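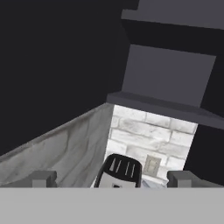 The woman who has run the kitchen at Gadcombe village hall since March would like it known that she never wanted the job. "I went to a meeting about the car park," she says. "I came out with a set of keys and 107 teaspoons."

We are talking over tea, which she makes the way she does everything, quickly and with a certain amount of banging. The hall does lunches on Fridays. Before she took over, it did soup. The soup had a following in Gadcombe, and there were letters when it went.

"Two letters," she says. "Both from the same house."

Her replacement was a pie. It is leek and potato with a hard cheese from a dairy over at Edley, and it costs £5 with a cup of tea. People now drive in for it, and this has done nothing for the car park.

She learned to cook in a school, feeding 300 children a day, and admits it has left its mark. She still can't make a small amount of custard. She also can't bear being watched, so the hatch stays shut until half past twelve, whatever the queue has to say through it.

Does she follow recipes? "I own some." She reads them in bed, mostly for the introductions, where somebody is always remembering a lemon tree. "I grew up behind a tyre shop. My gran boiled things."

It was her gran, though, who taught her pastry – cold hands, cold fat and no conversation. She has tried to pass this on to her helpers and has had some success with the fat.

I ask what happens next. Edley has been in touch about doing Tuesdays, with better money and a proper dishwasher. She turned them down, then asked them to ring again after Christmas.

"I said I'd think about it," she says, collecting my cup before I have finished. "Is the parking any good over there, do you know?"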